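Slow boats and otters: a morning on the Bakes with Ezekiel Pennington

Friday, July 24, 2020
By Joanna Gillitz

I'd been promised otters, so I was on the landing stage at Bakesbridge well before seven with a flask of tea and the wrong shoes.

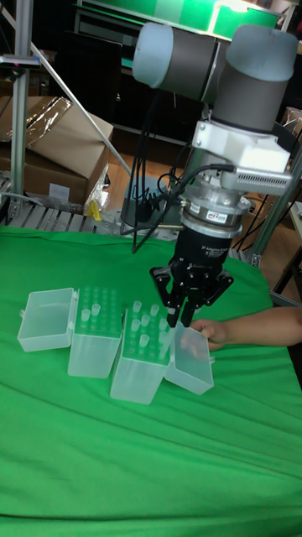
Ezekiel Pennington was already bailing out the boat. He's been taking people up the river to look at wildlife for 16 years, and he has the sort of voice that makes you want to sit down and listen (handy, as there's nowhere to stand). "You've got the good seat," he told me, pointing at a plank that looked exactly like the other planks. "Dry by lunchtime, that one."

The boat is called Patell, after the family who built her, and she takes 12 passengers in a normal summer. This year he's only taking parties who live together, so on the morning I went it was just me, Ezekiel and a retired couple from the next valley who shared their binoculars with each other and, quite rightly, not with me.

I asked him how he got started. "By accident! I was delivering post up the valley and I kept stopping to look at things. My rounds got longer and longer. In the end my boss asked if I'd thought about doing something else." He bought the boat that September and had his first paying customers the following spring. "Two of them. It rained sideways. They came back the next year, mind you."

We went upstream at walking pace, under the old railway bridge with 1881 cut into the stone, and then out between the willows where it all goes quiet. He runs on an electric motor now and says he should have changed years ago. "With the diesel I spent half the trip shouting. People would say, what was that bird, and I'd say, what bird?"

Kingfishers first. I missed one, then another, and then got a proper look at a third sitting on a branch with its back to us, bright as a sweet wrapper. The couple saw all three and were very nice about it.

So what about the otters? Ezekiel won't promise them on the telephone, whatever my friend had told me. "I say you might. I've had weeks with one every morning and then I've had a month with nothing but ducks. If you want a sure thing, go to the pictures." He keeps a notebook in a biscuit tin under his seat, and every sighting goes in it with the time and the weather. He was on number 401 and rather hoping I'd be there for the next.

I was! Just past Dimitrov's Weir he cut the motor and put his hand up, and there was a line of bubbles along the far bank, then a flat brown head, then a lot of crunching. It stayed for a few minutes, eating something I couldn't make out, and took no notice of us at all. I didn't get a single photo. I forgot I'd brought a camera.

On the way back I asked what he'd tell somebody coming for the first time. "Bring a hat. Go to the loo before you get on. And don't wear perfume, it gives me a headache." Did the otters mind it? "No idea. I do."

Trips leave from the landing stage at seven in the morning and again at six in the evening, Tuesday to Sunday, and you need to ring first. I'd go for the early one. The café by the lock opens at nine and does a very decent bacon roll, and I ate mine on the wall in wet socks.

Recent posts
Badger watching for people who hate the cold
Where to see seals without a long walk
Three river cafés worth the detour
A night in the heron hide
Bats over Bakesbridge: an evening stroll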